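Clornari Opens Its Smart Contract Bug Bounty to Everyone
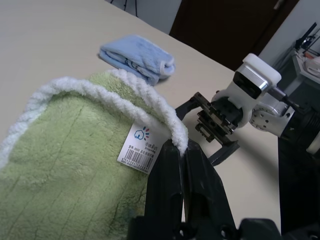 I'm Gebhard Kofler, and I look after security at Clornari. Starting this Thursday, anyone who wants to can poke holes in our contracts and get paid for it. Until now you needed an invitation, and I had 30 people on that list. Good people! But they've been reading the same code for a long time, and I'd like some fresh eyes on it.

Three pieces are open for testing. Povach is our escrow contract, the one that holds a buyer's funds until both sides sign off. Buko is the registry that keeps track of who is allowed to sign. Widmer is the newest, a small contract that handles key recovery when somebody loses a device, and it's the one I'd start with if I were you (lots of calls going back and forth between contracts, and I rewrote the access checks twice).

The source for all three is on our site, along with the build settings and a test network you can break as often as you like. Please do your breaking there. Anything tried against live contracts doesn't qualify for a reward, even if it's brilliant.

Rewards go up to 22 ether for a bug that lets somebody move funds they don't own. Signature replay, reentrancy, bad math in the release conditions - all of that counts. Gas savings and typos in comments don't, though I'll happily fix them and thank you by name if you'd like that.

We ran a closed round in August to try out the rules, and roughly 300 reports came in. Plenty were duplicates, and a couple of them had me up past midnight with a pot of coffee and a debugger. I also found out that our old report form was awful, so there's a new one. It asks for the contract, the steps to reproduce the bug and a short proof of concept. A test script is perfect. A long essay is fine too, but I read slower than I'd like to admit.

You'll get a first answer from a person within 2 working days, and usually that person is me. If we disagree about how serious a bug is, you can ask for a second reviewer who hasn't seen my notes. Once a fix is live you're free to publish your write-up, and I hope you do - I love reading those.

The form opens at 9 a.m. on Thursday. Rules, source code and press contacts are on the Clornari security page.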